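Equipment News: Two-Hand Kit Now Open for Loan Requests

The Equipment Office has added the Kument two-hand manipulation kit to its loan list for the coming term. The kit is supplied by Trajkovski and consists of a pair of multi-fingered hands, wrist mounts, a control unit and a spare set of finger plates. It replaces the two-jaw Giklow grippers that member laboratories have borrowed since September.

Michalis Makris and Hrefna Mikkelsen are reviewing the kit at the Istside laboratory. Their work concentrates on small, brightly colored items handled at an open box, a task that several members have asked about.

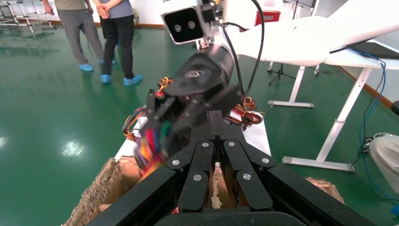
The kit at work over a cardboard box, with one hand holding a multicolored object.

The reviewers find the finger plates sturdy and the screws easy to reach with an ordinary driver. They are less satisfied with the wiring and have asked the supplier for a covered harness. Members should also note that the printed manual runs to 237 pages and has no index.

Loans are for 23 days. A deposit of $2000 is required, and a handling fee of $99 applies to laboratories outside the network. Shoe covers must be worn in the Istside laboratory at all times.

Requests should be sent to Liette Lavoie at the Equipment Office. Technical questions may be directed to Toon Dewulf.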